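Rulton Household Words
Data card and README

Maintained by Niamh Egan. Current release: Friday, November 3, 2023.

What it is

Rulton Household Words is a list of everyday names for things in the home, collected from people living in and near Rulton. It has 900 entries. Each entry gives a word or phrase, the plain meaning, the room it belongs to and the part of town where it was heard. The list began as a paper card index kept at the Rafferty reading room, and the older cards are still the source for most of the kitchen words.

Files

words.csv - the main table, one entry per line
places.csv - the areas of town used in the main table
notes.txt - longer remarks on single words, keyed by entry number
cards/ - scans of the paper cards, where a card exists

All text files are UTF-8 with commas as separators. Fields that contain a comma are in double quotes.

Columns in words.csv

id - entry number, never reused
word - spelling as given by the speaker
meaning - short definition in standard English
room - kitchen, hall, bedroom, yard or other
area - matches a code in places.csv
age_band - under 43, or 43 and over
source - card or interview

Words for cups, cupboards and work surfaces are filed under kitchen, even where the speaker used them of another room. 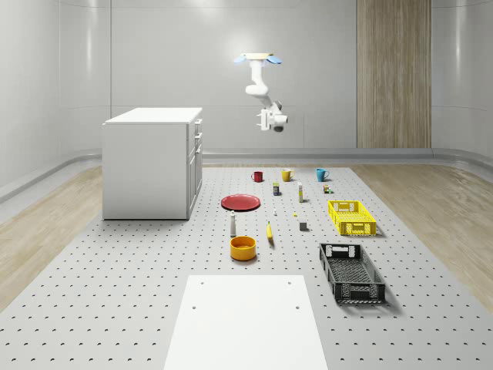
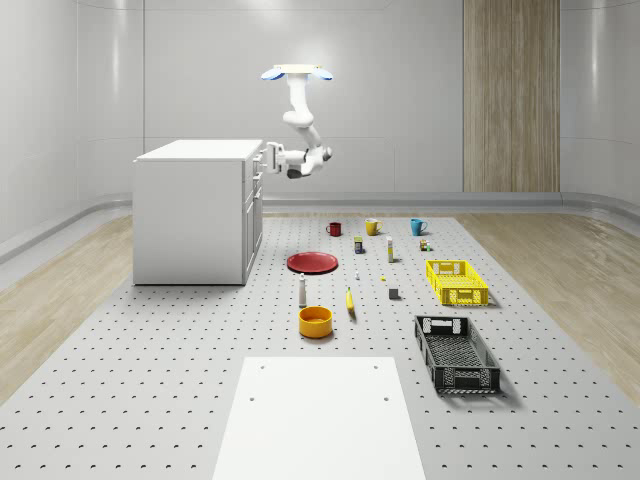
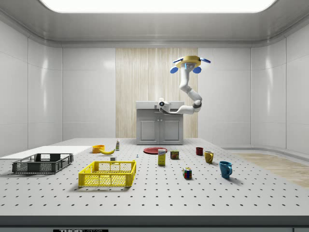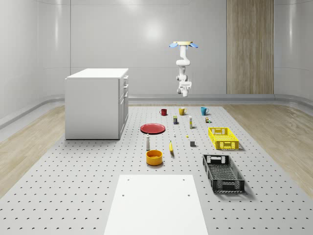
How the words were collected

The interviews were done in August by Niamh Egan and two helpers. There were 80 speakers, most of them seen at home. Each was asked to name things room by room and then to say what their parents would have called them. Answers of the second kind have "parent" in notes.txt. Interviews lasted about 40 minutes and were written up by hand the same evening. No sound was recorded.

Where two people gave the same word with different meanings, both are kept as separate entries. Spelling was left alone, so "press", "presses" and "the press" may all turn up.

Known problems

The Torkura estate is thinly covered. Few people there were at home in the daytime, and it should not be compared with the older streets.

Yard words are patchy. The cards hardly mention them and the question came last in the interview.

Some cards have no area. These have the code XX, which is a blank and does not stand for a place.

The age bands are wide. They were taken over from the card index and cannot be split further.

Changes in this release

Duplicate entries from the card index merged
Area codes corrected for Mill Lane and Upper Rulton
Column "informant" removed for privacy
Typing errors fixed in the bedroom section

Use and licence

The tables may be copied and changed for any purpose if the list is named as the source. The card scans are for reading and study only. The Fornuma font used on the printed edition is not part of the download.

Corrections are welcome. Please give the entry number and say where you heard the word - a street is enough.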